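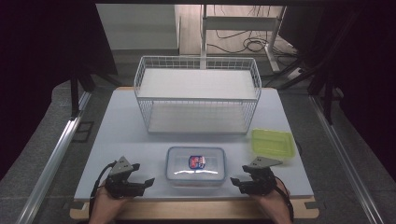 Ticket: Wire basket shelf, upper panel rocks when loaded
Product: Skirnari two-level wire shelf, white
Opened by: Gladys Kinyua
Handled by: Kiprono Khaemba, Brostton customer support
Status: Closed

Gladys Kinyua, 9:10 am
I bought the two-level shelf in September to stack food containers on. With nothing on it the shelf stands fine. When I put a full container on the right end of the top panel, the left end lifts and drops back with a click. The bottom panel doesn't do this. I tried it on the kitchen counter and on a table, same result.

Kiprono Khaemba, 9:45 am
Thanks. Please take everything off, turn the shelf upside down on a towel and look at the four clips under the top panel. Each one should be closed over the wire. Also, what does the full container weigh?

Gladys Kinyua, 10:20 am
Three clips are closed. The back left one is on the wire but open. It won't close by hand. The container is 245 grams on my kitchen scale, so not heavy.

Kiprono Khaemba, 10:35 am
That weight is well within the limit. Slide the open clip 35 mm toward the corner, past the weld, and press again. It can't close on top of the weld.

Gladys Kinyua, 11:05 am
Moved it and it closed. Top panel is steady now with one container at each end. One more thing, the taller box with the green lid doesn't fit on the bottom level. Can the top go higher?

Kiprono Khaemba, 11:15 am
No, the height is fixed on this model. The gap is 100 mm, so tall boxes need to go on top.

Gladys Kinyua, 11:20 am
OK, I'll put it on top. You can close this.

Resolution: clip seated on weld, moved and closed by customer. No parts sent.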